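Jan 15, 2026
Bench notes, Tandus gripper kit, trial unit
Y. Hakim

Second session with the kit. Olga Fuentealba set up the arm side before I got in, so I started from a working mount and only had to redo the cable run along the forearm. The supplied cable is too short to leave any slack at full wrist rotation. I used the spare from the Eltitz demo and taped it in two places. Needs a proper clip.

What we have on loan: the gripper body, one set of rounded fingers, one set of flat fingers, the wrist camera bracket, the controller box, and the software license for the trial. The quote from Escobedo is $3,000 for all of that. A second pair of fingers of either type is $200. Shipping not included, and they still haven't told us where returns go.

Setup notes for whoever takes over:

Controller wants its own outlet. On the shared strip it dropped out when the compressor came on.
Homing has to be done with the jaws clear. If anything is between them it takes that width as closed and every later grip is off.
The force setting in the menu is a plain scale with no units. The manual lists up to 600 grip cycles at the top setting before it wants a cooldown. Haven't run it that long.
Camera bracket screws are a different size from all the other screws in the box. Put them back in the small bag.

Went on to household items after that, rounded fingers only. Shoes are on Olga's list as a hard case: soft sides, odd shape, and the opening moves when the body is squeezed. Settings for the sneaker were the second-lowest force and slow close. Wrist camera focus left at the factory value, which favors whatever is a little past the fingertips.

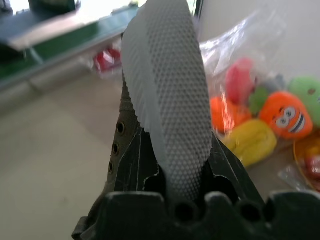 Can the kit be bought without the wrist camera bracket?
Escobedo sells the bracket only as part of the full kit, so the price stays the same if we leave it in the box.

The wrist view in the sneaker test is dominated by the gray insole, which stands up out of the shoe past the top of the image. The dot pattern on it comes through sharp. The toys in the plastic bag behind are soft, though the colors are still easy to tell apart, and the film throws white highlights. For our use the near focus is fine. If Clenel wants to pick from bags with the same camera, the glare on the plastic needs looking at before anyone signs.

The tall insole is also a problem for the grasp planner. It blocks the middle of the view, and I don't know yet if the planner would treat it as part of the shoe or as a separate object. Olga thinks separate. Worth a run with the insole taken out and the same settings, so we have both to compare.

Still open:

Ask Escobedo about a longer cable and whether it changes the warranty.
Flat fingers, same shoe, same force.
Get the return address in writing.
Send the quote to Clenel with the finger price on its own line – they asked for that last time and I forgot.

Left the controller off and the arm parked. License dongle is in the top drawer with the manual.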